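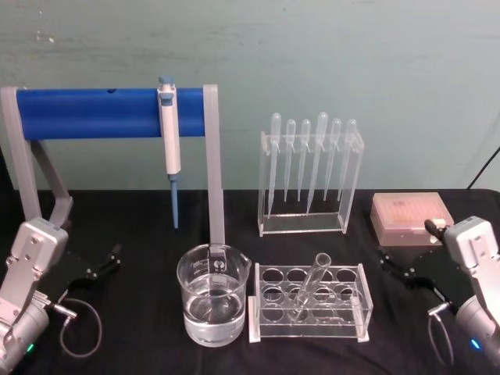

Vemthorpe Press to Reissue the Trenent Series in Print and Digital Editions

For release 4th May

Vemthorpe Press has acquired world English rights to the complete Trenent series of small-town contemporary romances and will reissue all 13 novels under its Furnival imprint. The agreement covers trade paperback, e-book and large print. Audio rights are licensed separately and are not part of this release.

The series was first published in e-book form by a digital-first house that has since ceased trading. Rights in the individual titles reverted to the author at different times, and the last reversion was completed in March. Several of the early books have been out of print in any format since their original publisher closed its list.

All titles have been re-edited from the author's final manuscripts. Where no final manuscript survived, the text was taken from the published e-book file and proofread against the first paperback printing. The editors corrected continuity errors in character ages, street names and the dates of the town's harvest fair. No chapters have been added or removed. The novella "A Key for the Ferry House," previously available only to newsletter subscribers, is included as an appendix to the fourth volume.

"Readers of a long series notice when a side character's sister changes her name between books," said Dennis Hollis, editorial director at Furnival. "We built a reference file for the town and its families before we touched the text. It came to 1117 entries, and every query in the copyedit was checked against it."

The novels will be released in story order, which differs from the original order of publication. Two prequels that first appeared late in the series will now be issued as volumes one and two. Readers who prefer the original sequence will find it printed at the front of each book, opposite the title page.

Formats and availability

The first 2 volumes will be published together. Later volumes will follow at intervals to be announced to the trade through the Furnival seasonal catalog. Paperbacks will share a uniform trim size and a numbered spine. E-books will be supplied without digital rights management and will be available through the usual retail and library channels. Large print editions will be produced on demand and may be ordered by libraries and bookstores on standard terms.

Cover art for the full series has been commissioned from the Ninau design studio. The new covers replace the stock photography used on the earlier editions.

Review copies

Digital review copies of the first volumes are available on request to book bloggers, reviewers, librarians and booksellers. A limited run of 100 bound galleys will be distributed by mail within the United States. Requests should state the name of the publication or blog, the preferred format and a mailing address if a bound galley is wanted. Reviews may be posted at any time after receipt. Quotations should be checked against the finished book.

About Furnival

Furnival is the romance and women's fiction imprint of Vemthorpe Press. It publishes original novels and reissues of backlist series in contemporary and historical romance. Unagented submissions are closed at present. Authors holding reverted rights to a completed series may send a one-page summary and a list of titles to the editorial office.

Media contact: Publicity Department, Vemthorpe Press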